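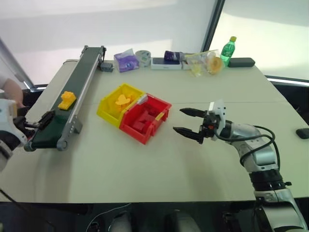

Color sorting at the Kastlow parts library is done by bin, one color to a bin, before anything is counted or shelved. The questions below come from people who borrow sets from us and from schools that run their own sorting table. The basic layout is a yellow bin and a red bin placed side by side with their walls touching, parts of the matching color inside, and the belt running along the left side of the table. Further colors are added to the right of the red bin.

Setting up the table

Which bins can I use?
Any open-front plastic stacking bin will do. Use the same style throughout a table. Bins of different styles do not nest for transport, and the fronts end up at different heights.

Do the bins have to be square to the table edge?
No. Angle them toward the person sorting. If two people share a table, angle them toward the belt.

How full can a bin be?
Stop when parts reach the lower edge of the open front. For our standard blocks the limit is 300 parts per bin. Larger pieces, such as animals and figures, are limited by volume and should go in on top.

What belongs on the belt?
Single parts only. Clipped-together parts are separated first. A part that will not come apart goes in the repair tray with a note of the set number.

Can I keep other things on the table?
Along the back edge, yes. Tape, tissues and a drink with its cap on are fine there. Keep the area in front of the bins clear.

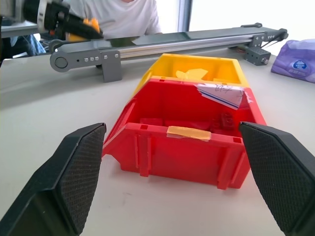 Labels and tape

Where does the label go?
On the front lip, where it can be read with the bin stacked. Masking tape across the center of the lip is the usual method. It takes pencil or marker and peels off without solvent. Paper folded over the back rim is acceptable for temporary notes - remove it before stacking.

What do I write on it?
Color code, set number, initials. Example: R 47 SS. Do not write the part count on the tape. The count goes on the sheet.

The tape has left residue. What now?
Warm water and dish soap, then a dry cloth. Do not use a scraper on the ribs.

Colors and odd parts

Is maroon red?
For sorting, yes. Dark red and maroon go in the red bin and are split at the shelf. The same applies to pale yellow and yellow.

What about orange?
Orange has its own code (O) from set 51 onward. In earlier sets it was filed under yellow, and those sets have not been relabeled. 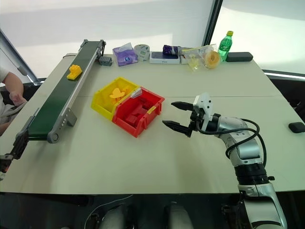
If a part looks yellow in daylight and orange under the lamps, use the daylight reading. Tables near a window should be sorted before 3 p.m. in February for this reason. A part that is still in doubt goes in the yellow bin with a slip.

Are printed replacement parts sorted separately?
No. They go in with the molded parts of the same color. Check the studs for stringing first and trim if needed.

Returns and contact

How many parts can be returned at once?
Up to 2000 per visit at the Testitz counter. Larger returns need a slot, booked by email with Ljubica Stojanović.

Who do I ask about a missing color code?
Selma Stojanovska keeps the code list. Include the set number and the color as printed on the lid.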